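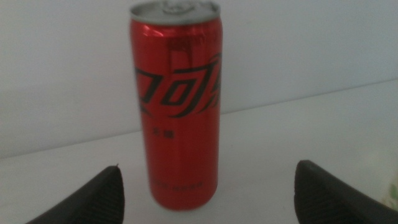
Gamuvbridge opens its drinks corner to everyone

2/7/18 - Hi all, Sylvain Jacquet from Gamuvbridge here, with news I've been itching to share! Our drinks corner on Delorme is open to walk-ins (no badge, no sign-up, just come in). I've set out slim red cans of sugar-free soda on the white table, and there's bottled water too if fizz isn't your thing. We ordered 260 drinks for the first week, so please be thirsty.

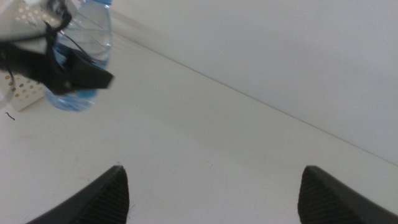

Where to find us and what it costs

We're on floor 2, at the plain white table up against the wall. Water is free, and a can is 65 cents. I'd love a bit of company after 4, when the building gets awfully quiet! Our neighbors at Flolter are bringing snacks on opening day, and I'm told there will be cheese. Press folks, ask for me at the front desk and I'll come down and get you.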